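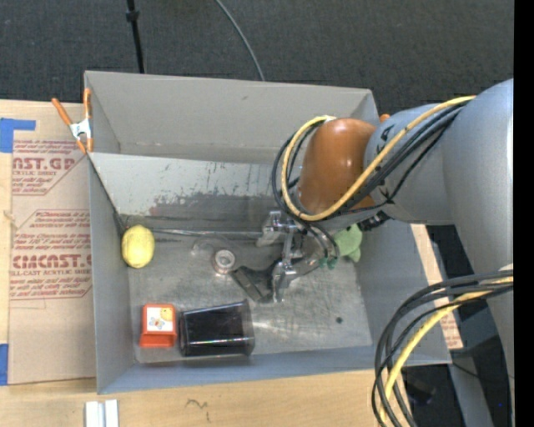 One Bin for Everything: Sorting Odds and Ends
Speaker notes, Brurkgate storage and household evening, 20 minutes plus questions

Opening (2 minutes)

Say hello, thank Brurkgate for the room. Ask who has a drawer, box or basket at home where things go when they have no other place. Wait for hands.

Say what the talk covers: large open bins used for mixed small items, how to set one up, how to empty one, and what to keep out of it. I run the sorting tables at the Nellunlow reuse shop, where house clearances arrive in boxes and nearly everything passes through an open bin at some point. Most of what I know comes from there. Some of it comes from my own hall closet.

Say early that I'm not selling bins.

Why open-topped

A lid slows you down twice, once going in and once coming out. At the shop we had lidded bins for the first year. The lids ended up leaning against the wall, then under the tables, and in April we gave them away.

An open bin lets you see what you have. That only works if the contents stay shallow. Our rule is one layer, so that the floor of the bin shows between the things. When the floor stops showing, the bin gets emptied before anything else goes in.

Pause here. People usually want to argue about one layer. Let them, but keep it short and promise to come back to it at the end.

The bin itself

Gray is a good color for this. I used to think white would be better, and white does look cleaner on the first day. But pale and clear things vanish on white. On gray, a yellow thing or an orange-red thing can be found from across the room.

Go back to the first slide. Point out the yellow, lemon-shaped item by the left wall and the small orange-red box toward the front. Then ask the room to find the clear plastic. Give them a few seconds. What most people will get is the small ring, and the outline beside it is faint. Clear plastic is the hardest thing to sort on any color. At our tables it comes out first, while there is good light and everyone is fresh.

Scratches: the floor of that bin is scratched and dull, and there are pale streaks where the light hits it. Mine look the same. Scratches don't matter for dry goods. They do matter for food, so a bin with a scratched floor should not go back to holding vegetables. Keep one for each job and write on the outside with a paint marker.

Glare matters more than people expect. If the lamp is straight overhead, move the table or move the lamp. Turning the bin a quarter of the way sometimes fixes it.

The table

Put the bin on a table. I can't say this strongly enough to anyone over 40, or anyone with a back. On the floor you will sort for ten minutes and stop. At table height you can go for an hour.

The table needs free space on at least one side of the bin, wide enough for the things you take out. Light wood is fine. We have one table with a busy patterned cover and small parts get lost on it, so that one is now for paperwork.

Carpet underneath is good and bad. Things that drop don't break. Things that drop also don't make a noise, and on dark carpet you won't see a dark screw until you step on it. Check the floor when you finish.

Soft things and hard things

Soft items go in last and come out first. A soft toy or a cloth will cover whatever is under it, and it fills the bin faster than its weight suggests. The light green thing on the right in the first slide is the sort I mean. You would lift that out early just to see what's beside it.

Boxes: open every small box before you decide about it. (Tell the Orellana story if there is time. We had a clearance from a house on Orellana Street with a great many little boxes, all sorted by size and put on the shelf as empties. A customer opened one and found a set of keys. We then opened 96 boxes. Keep this under a minute.)

Anything round rolls. Put round things against a wall of the bin. If the bin is going to be carried, put a folded towel down the middle.

How to empty it

Take out one item at a time and put it down in one of three places: it has a home, it needs a home, it leaves. Don't walk off to put things away during the sort. Walking off is how a job of 20 minutes takes an afternoon.

Do the big things first so that the bin looks better quickly. After that, clear plastic, then boxes, then whatever is small and loose.

If you pick up the same item a third time and still can't place it, set it at the back of the table and move on. Decide on those together at the end.

Wipe the bin before it goes back. A damp cloth is enough.

What to keep out

Batteries, medicine, blades, anything with liquid in it, real fruit. Yes, real fruit. We had a pear.

Also keep out paper. Paper needs a tray. Once letters go into a mixed bin they get bent and then they get lost.

How often

At home, when the floor of the bin stops showing. For most houses that will be every few weeks. At the shop it is every day before closing, and the record on one table is 70 items in a shift, most of them kitchen parts.

Skip this section if running late – it is also on the handout.

The one-layer argument

Come back to it here. People will say that their bin is deep and it would be a waste. My answer is that depth helps with carrying, because nothing falls over the side. It is no reason to fill it. If someone really needs the volume, two shallow bins side by side work better than one deep one.

Someone may bring up the Sirnodura shelf system. I have seen it and haven't used it. Say so and don't get drawn into comparing prices.

Questions

Handouts are on the chair by the door. Ask people to leave the sample bins on the table, the last group took one home by mistake. The room has to be clear by nine.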